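Wednesday – boards and the state of the work surface

Came in meaning to spend an hour on the boards and of course it ate the whole morning. Writing it up now before I forget which cloth did what, and so Darren doesn't have to ask me again.

The plan was to get the whiteboard and the cork board sorted out and decide which one goes up by the door and which goes over to the Perkley room. We've been talking about this since November and both of them have just been getting moved from one pile to another. I also wanted a proper look at the surface we do everything on, because people keep telling me it needs replacing and I keep saying it needs cleaning. (I still say it needs cleaning. Mostly.)

Surface first

Wiped it with plain water and a gray rag, then again with a little dish soap, then dried it. Loose dust came off fine. The marks didn't care. I tried the soft side of the sponge on one of the pale smears and got a bit of color on the sponge, so at least some of that is sitting on top and not down in the board. Then I tried the 800 grit on a spot the size of a thumbnail and stopped right away. It cuts the shine faster than it cuts the mark, and you'd end up with a dull patch that looks worse than what you started with. So nobody sand it, please, me included.
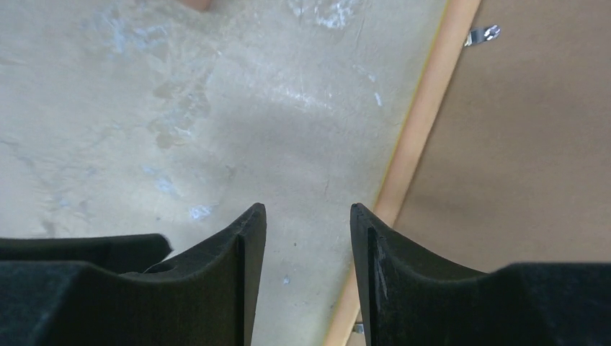 My vote is still to leave the top where it is and live with it for the rest of the winter. A new one means unbolting half of everything and we'd lose days. What I'd like to do first is work out which marks are stains and which are scratches, since they want different treatment. The bluish-white smears look like something that got rubbed across and left behind, and those I'd go at with soap again and then rubbing alcohol. That brownish-gray blotch with the little tan spot at the bottom of it is a stain and I'd bet it's staying. The thin broken line of whitish scratches running down to the right is just a scratch, no cleaner is going to touch it, and all it really does is catch the eye when you're trying to line something up. Next to a nice clean strip of light wood the whole thing looks rougher than it does by itself, I will admit that.

Alcohol test is for next time. We're down to the last inch in the bottle and I don't want to run out halfway through a patch. Drurby has it on the shelf, so I'll add it to the order.

Whiteboard

Much happier with this one. I'd assumed we would have to throw it out, going by how it looked when it came back from Flatonia wrapped in that awful brown tape. The tape goo came off the wood with a drop of cooking oil on a paper towel (thank you Darren, I doubted you) and then a soapy wipe to get rid of the oil. Took me 47 minutes by the wall clock, and that's with stopping to answer the phone. I worked along the grain and kept the towel nearly dry so nothing would creep in under the edge of the panel.

Then I rubbed the panel with the microfiber, no liquid, top to bottom. Laid it down flat for the rest, upright against the wall it wants to slide and I've already dropped it once this year.

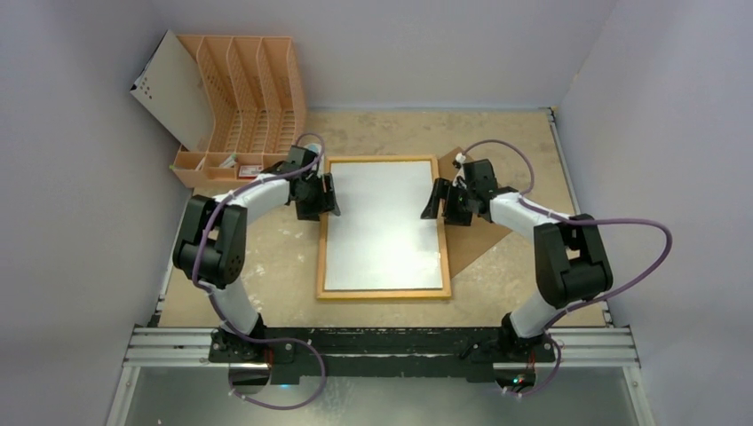
Corners next. I pressed each one with a thumb to feel for give, and the only one I didn't love was the bottom left, where there's a hair of movement if you really lean on it. I think a little wood glue and an overnight clamp would do it, but it isn't urgent and I'd sooner hang it first and see if it bothers anyone. The hangers are a different story. The old ones pulled out with my fingers! Whoever put them in used screws so short they were basically thumbtacks. New D-rings, longer screws, and drill a pilot hole this time so the wood doesn't split. Watch the depth – the frame is narrow and it would be very easy to come out the front.

Marker test: did a small squiggle in black and one in green, left them through coffee, wiped them off. Black went clean. Green left a ghost that needed a second pass. So maybe we just don't buy green again. I have never met a person who could read green from the back of a room anyway.

Cork board and the organizer

I got these out together because they're going up together, the organizer for pins and cards and string, the cork for whatever we're pinning. I like having them side by side, it saves that dance where you hold the card up with one hand and go hunting for a pin with the other. Darren wants them stacked, organizer underneath. I said try it flat on the work surface first and reach for things the way you would on a normal day, and you find out fast that you want the compartments to the left if you're right-handed. Darren is left-handed, so we're at a standoff.

The lower compartments are the ones that get used. Anything that goes in up high turns into storage, and then it turns into a mystery. So pins low, string low, the spare labels up top where they can be forgotten in peace.

For the cork I went over it with the brush attachment on the lowest setting and then pushed a pin in here and there to see if it would hold. It grips well enough for paper and card. I wouldn't trust it with a set of keys. Pins from the Dow Street shop are 88 cents a box and they're the ones with the longer shank, so get those and not the fancy ones that fold over.

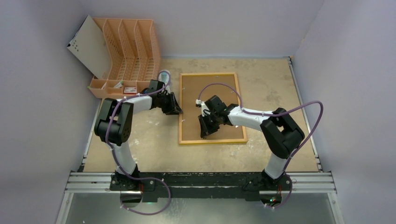 To do

Alcohol from Drurby, plus more paper towels, we're always out.

D-rings and longer screws for the whiteboard. Need 3 packs if we're doing the Perkley boards at the same time, and we may as well.

Decide left or underneath for the organizer. Darren, I'm writing "left" in pen.

Glue on the bottom left corner if it still moves after a couple of weeks on the wall.

Soap again on the blue-white smears, soft sponge only. Put the 800 paper back in the drawer with the rest and leave it there.

Ask Perkley what their wall is made of before anybody takes a drill over. Last time we guessed and I was picking plaster out of my hair until dinner.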